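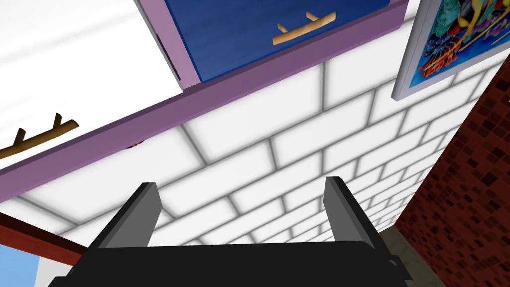
Sekar Oei told me the only shelf anyone uses is the one between your shoulder and your hip, and I should just give you that and sit down. I'm going to take the full 18 minutes anyway, sorry Sekar.

(Wait for people to settle. Water is on the left.)

So, hello! I'm here to talk about where we put food in our kitchens, and how much of it we end up throwing out. I got into this through my own cupboards. On Mar 31, 2024, I pulled everything out onto the floor and found 3 jars of the same mustard, all open. I don't even like mustard that much.

After that I started a log. Every time I threw something away I wrote down what it was, where it had been sitting and what I paid for it. I got up to 549 entries before I quit — my family was very happy when I quit — and most of the expensive stuff came from up high. Fancy rice, a bag of dried mushrooms, baking things I bought for one cake.

(Slow down here. Last time I rushed this part.)

Put a thing above your eyes and you forget you own it. Then you're at the store, you buy another one, and the new one goes in front of the old one. I did that with cumin for years.

Okay, what I changed. Food I cook with every week moved down to the counter or the first shelf. The high cabinets got the roasting pan, the big platters, the cake stand. I have no idea if this is the right way for a tall person. Vasilică Hodoroagă is very tall and he swears by the opposite, and we had a long argument over it at lunch in Goledo.

(If they laugh, tell the soup pot story. If not, skip it.)

The second change was a list on the inside of one door. Pencil, plain paper. I tried a spreadsheet in January and it lasted four days. With the list, you cross off the last can when you take it, and whoever shops takes a picture of it before leaving.

People ask about bins and labels. I spent too much on clear bins, and half of them are in the garage now. Buy two, live with them a month, then decide.

Handout is the blank log sheet, stacks at both doors. Take a couple if you share a kitchen. Questions next, and start with the back row because I always miss them.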